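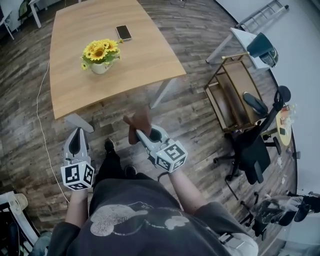 3.2 Suelos de tabla y humedad en las viviendas de Stedgate

El segundo grupo de viviendas corresponde al ensanche de Stedgate, construido por la misma empresa que levantó las hileras de Prevcombe. La planta se repite casi sin cambios - cocina detrás, dos cuartos al frente, escalera estrecha - y el suelo original es de tabla clavada sobre rastreles, sin cámara ventilada en la mayor parte de los casos.

Figura 2. Suelo de tablas de madera oscura y envejecida.

Se midió la humedad de la madera en 13 viviendas, con sonda de dos agujas, siempre a 45 cm del muro de fachada. Lecturas en octubre. No se repitieron en primavera por falta de acceso, lo cual limita la comparación con la serie de Prevcombe (véase 3.1). Los valores más altos aparecen junto a la puerta trasera, donde el umbral quedó por debajo de la cota del patio tras las obras de pavimentacion. En los cuartos delanteros, lecturas bajas y bastante uniformes.

El método de Morais supone un reparto homogéneo de la humedad a lo largo de la tabla. En nuestros datos esa hipótesis no se sostiene - las testas dan siempre más que el centro del vano - y por eso se usó la corrección de Julo, aplicada tabla a tabla. Queda pendiente el efecto de los barnices. En dos viviendas había capas sucesivas de aceite y cera y las agujas penetraban mal; esas lecturas se conservan en la tabla pero no entran en la media.

Respecto al color, el oscurecimeinto superficial no guarda relación clara con la humedad medida. Tablas muy oscuras dieron valores normales, y al revés. Se vuelve sobre esto en la sección 4.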